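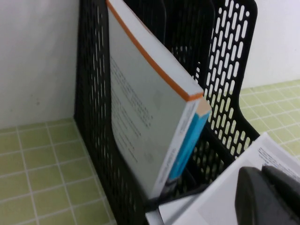 Questions I keep getting about how I look after the Plemar arm. I'm the one who sets it up, cleans it and swears at it, so these are my answers, and they only cover our cell — the tiled bench with the arm, the wrist camera and the two-finger gripper. If you're on the Grurnness cell across the hall, the wiring is different and you should read their notes.

## What do I do first thing?

Air off, power on, let the arm home itself, then air on. In that order, please! If you turn the air on first the gripper snaps shut while the arm is still figuring out where it is. I lost a fingertip pad that way in August (the rubber kind, not mine).

## How often do the finger pads get changed?

Every 3,000 picks. The controller keeps the tally under Service > Wear, and you have to reset it by hand after you swap them. Paper and book covers polish the pads smooth long before they look worn, so go by the counter.

## How do I swap them?

1. Put the arm in the service pose.
2. Press the stop and bleed the air.
3. Back out the 4 small screws, two per finger.
4. Wipe the metal with alcohol and let it dry.
5. Fit the new pads with the ribbed side facing in.
6. Snug the screws, bring the air back and run the open/close test 20 times.

If a pad squeaks during the test, it's on crooked. Take it off and start again, it's quicker than trying to nudge it.

## The gripper keeps bumping the file organizer. Is it broken?

Probably not. Nine times out of ten someone has moved the organizer to wipe the bench and put it back a little off. Our black mesh one doesn't bolt down, and I'd like to keep it that way, so run the "find holder" routine any time it's been touched. It takes a minute or so and writes a new offset.

If it still bumps after that, check the approach height. I keep mine pretty generous for a paperback leaning in the front compartment, because the lower end of a tilted book is where the fingers get closest to the plastic.

## Why does the camera have trouble with the organizer?

All those slots! The wall and the green tiles show right through the side panel, and the software used to read the bright ovals as little separate objects. I got around it with two changes: a mask over the side panels, and exposure turned down one step. Leave both alone unless you swap the holder for a different model. In that case you'll need to draw a new mask, and I'm happy to sit with you the first time.

## Can I leave papers on the bench?

A few loose sheets next to the holder are fine with me, the arm has to cope with them anyway. Anything stapled or in a plastic sleeve, no. Sleeves slide on the tile and they throw glare straight back into the camera.

## How do I clean the wrist camera?

Dry lens cloth, small circles, done. Don't use the tile spray. If the picture is soft all over after cleaning, the focus ring has probably crept — there's a dab of white paint on the ring and another on the housing, and they should line up. Some blur up close on small print is normal and I don't chase it.

## What's the air pressure supposed to be?

Whatever is written on the tag on the regulator. I'm not putting a number here because I changed it twice last year and people kept following the old page.

## What about the cables?

Look at the bundle at the elbow whenever you do the pads. I replace the Elum sleeve when it starts to fray, and I leave enough slack for the wrist to turn all the way without tugging. Zip ties go on loose. If you can't slide a tie with one finger it's too tight.

## Where are the spares?

Gray drawer under the controller. Pads, screws, a spare sleeve and one Zamora air fitting, which is the last one, so tell me if you use it. An order over 800 dollars has to go through purchasing, and that takes forever, so I'd much rather buy small stuff early.

## It stopped in the middle of a pick and I don't know why. Now what?

Write down the code before you clear it. Then open the gripper from the pendant, with your free hand nowhere near it, and back the arm straight out along the way it came in. No sideways moves while the fingers are down by the holder. Leave me a note on the pendant with the code and what it was reaching for, and I'll go through the log when I'm in.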